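Home | Modules | Project Reports | Staff | Contact

Lining Moulded Foam Trays for Return Packaging
Second-year project report, Packaging and Materials

3. Method

The trays were supplied by Sallden as offcuts from a production run in August. Each is moulded in one piece. The batch came to 200 trays, of which 12 were set aside for the lining trials and the rest kept for the drop tests in section 5.

The lining was cut from black fabric in narrow strips. Three ways of putting it in were compared: laid loose, folded once, and pressed in from a folded peak. In all three the strip was lowered end first and the remainder fed after it. No adhesive was used at this stage, as Groklow, the firm that set the brief, wanted a liner that could be taken out and washed.
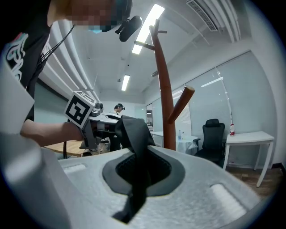
Fabric length was the main variable. A short strip reached the floor of the cavity but left the wall bare on one side, and a long strip bunched at the rim. With the folded peak method the cloth stands above the foam surface before it drops into the oval cavity, so the spare length can be judged by eye before anything is pressed down. The thick rim gave a fixed line to measure from. The shallow rectangular recesses on either side of the cavity were left unlined in every trial and are not discussed further.

Timing started when the strip touched the tray and stopped when the operator let go. Trials in which the strip slid back out were repeated and the first attempt was logged as a failure.

4. Results

A total of 1,227 placements were logged. Laid loose, the strip was quickest to place but moved when the tray was tipped. Folded once, it stayed in position but was often off centre. The folded peak was slowest and gave the most even cover. Operators improved over the first session and little after that, so first-session times were left out of the averages.

Grey dust from the foam showed clearly on the black fabric. A lighter cloth would hide it, but Groklow asked for black throughout.

Footer: Cloltmont College, School of Design and Materials. Contact the project office. Back to top

Related reports
Edge Crush in Double-Wall Board
Tolentino Hinged Carton: A Redesign
Washable Liners for Tool Cases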